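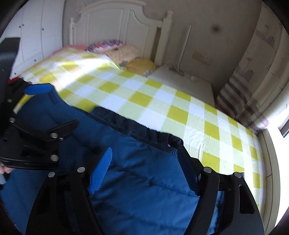
Linen and Bedroom Person wanted, Lis Guest House, Trarndale

Last updated: 2023-02-02

54 shares · 3 comments

We are looking for one person to take care of the beds, the bedding and the clothes store at Lis, our guest house in Trarndale. The work is part time, 17 hours a week, and it is mostly in the mornings. It begins as soon as we find the right person, and the first contract goes until the end of September. After this we would like to continue, if both sides are content.

Lis is an old house with many beds and not so many cupboards. People come to us to walk in the hills, and they stay two or three nights. We lend them warm padded things for the evenings when they ask, and we wash and fold everything ourselves. We do not send our laundry away. The bedding has many colours and patterns, checks also, and we like it so. Please do not apply if you wish to work only with white hotel sheets.

What you will do

You will strip and make the beds, shake and fold the quilts, and put the padded items back in their bags after they are aired. A quilted thing is not difficult to fold but it needs patience. The air must go out slowly, and it should be folded along the channels, so the filling does not go to one end. We lay everything on the bed for folding, never on the floor. Before a thing goes to the shelf you look at the seams and at the elastic, where there is elastic, and small repairs are done the same day with needle and thread.

You will also keep the linen book. Each piece has a number, at present we are at 276, and when a piece is too tired to be used you cross it out and tell Halina. She decides if it becomes a cleaning cloth or goes to the animal shelter in Zivudton.

Whom we look for

Experience in a hotel or a care home is welcome, but we have also had very good people who learned everything at home. You should be able to lift a wet double quilt and to walk up the stairs many times in one morning. You should be able to sew a straight line by hand. English is enough, and it does not need to be perfect, as you can see from this advertisement.

If you have an allergy to feathers, please write it. Some of the older quilts have feathers, and we can arrange the work differently.

What we offer

The pay is 104 pounds for each morning week of settling in (this is the first two weeks, with shorter hours), and afterwards the full hourly rate, which we tell you at the first talk. Lunch is in the kitchen with everybody. There is a room for the worker at the back of the house, small but with its own door, and you may take it or not take it. The Urari bus stops almost 500 metres from our gate.

How to apply

Write a short letter, by hand or by computer, to Czesław Zawadzka or Halina Olszewski at Lis, Trarndale. Tell us where you worked before, which mornings you can come, and if you want the room. A photograph of you is not necessary. We invite people for one trial morning, which is paid, and you will make two beds and fold one quilt together with Halina.

Comments

Moira T.
Is the job possible with school times? I could start at nine but not before.

Czesław Zawadzka
Yes, nine is good. The guests are at breakfast then and the rooms are not free earlier.

pegbag
I stayed at yours two winters ago and still think about that bed. Good luck finding someone, I would apply myself if my knees were better!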